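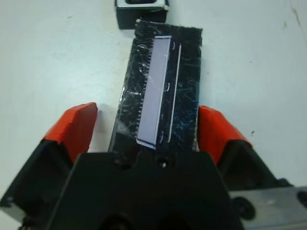 Why must a slot be a little wider than the block that goes into it?

The extra width gives the block room to slide. If a block and a slot are exactly the same width, the sides of the block press on the sides of the slot and friction holds the block back. A small space lets the block move in without being forced.

That space has a name. Engineers call it clearance. Clearance is the width of the slot minus the width of the block, and it is usually measured in millimetres or in parts of a millimetre. One millimetre can be divided into 1,000 smaller parts called micrometres. A sheet of printer paper is usually close to 100 micrometres thick, and you can feel its edge with your fingertip.

Three kinds of fit

A loose fit has a lot of clearance. The block goes in easily but can rattle from side to side. A pencil in a mug is a loose fit.

A sliding fit has a small clearance. The block goes in with a gentle push and does not wobble much. A drawer in a desk is a sliding fit.

A tight fit has no clearance, or the block is very slightly bigger than the slot. It has to be pressed in, and it stays in place by friction. A cork in a bottle is a tight fit. Cork is a soft material that squashes, so it can go into an opening smaller than itself. Steel squashes far less, so a steel part with the same problem would probably jam.

What wrapping does to the size

Sticky tape looks as though it has no thickness. It has one, and the thickness adds up. When tape goes once around a block, it covers both the left side and the right side. The block gets wider by two thicknesses of tape, one for each side. Go around again and the block gets wider by two more.

Suppose a block is 17 millimetres wide and the tape is one tenth of a millimetre thick. After one turn the block is 17.2 millimetres wide. After five turns it is 18 millimetres wide. A slot that is 17.5 millimetres wide would accept the first block and stop the second.

Wrinkles make the sum harder. Film and foil crease as they go around corners, and every crease is a ridge where the wrapping is folded on itself. A ridge can be two or three layers thick in one place and one layer thick beside it. For this reason a wrapped block should be measured at its widest point, and in more than one place along its length. 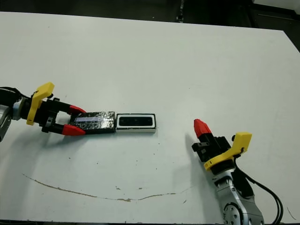 Lining up is the next part of the job. A block can be the right size and still fail to go in if it is pointing the wrong way. Two things have to match: position and angle. Position means that the centre of the block is in line with the centre of the opening. Angle means that the block is not turned or tilted compared with the opening.

A long block is fussier about angle than a short one. Turn a ruler slightly on a desk and watch the far end. It moves much further than the end near your hand. A small turn that does not matter for a short block can push the end of a long block right out of line.

If a tilted block is pushed, two of its corners can catch on opposite walls of the slot. This is called jamming or wedging. Pushing harder often makes it worse, as the corners press into the walls with more force. The usual remedy is to pull back a little, straighten the block and start again.

The shape of the opening

Makers can change the opening to make lining up easier. One way is to cut a slope around the edge. The slope is called a chamfer (say "sham-fer"). When the block touches the slope it slides down towards the middle.

Another way is to round the ends of the slot. Rounded ends are also what a spinning cutting tool leaves behind, as the tool is round and cannot cut a sharp inside corner. A block with square corners needs extra length in a slot like this. The straight part of the slot has to be long enough for the block, or its corners will meet the curve too early.

Try it at a table

You need a small cardboard box, a ruler, safety scissors, sticky tape and a wooden block. Ask an adult before cutting.

1. Measure the width and thickness of the block. Write both down.
2. Draw an opening on the box lid two millimetres larger in each direction. Cut it out.
3. Push the block through, end first. It should pass easily.
4. Wrap the block once with tape and try again.
5. Add one turn at a time. Stop when the block will not go through without force, and record the number of turns.
6. Tilt the block and try again with fewer turns. Record what changes.

Cardboard bends, so your opening may grow as you test it. Measure it again at the end and compare it with your first number.

Words to know

Clearance: the space between a part and the opening it goes into.
Friction: the force that resists sliding between two surfaces.
Chamfer: a sloped edge cut where a sharp edge would be.

Written by Mali James for Zuvwood Junior

Last updated: September

Related explainers
Why do drawers stick in humid weather?
How thick is a coat of paint?
Measuring with callipers
What makes tape sticky?

Home | Explainers | Try It | Word List | For Teachers | Contact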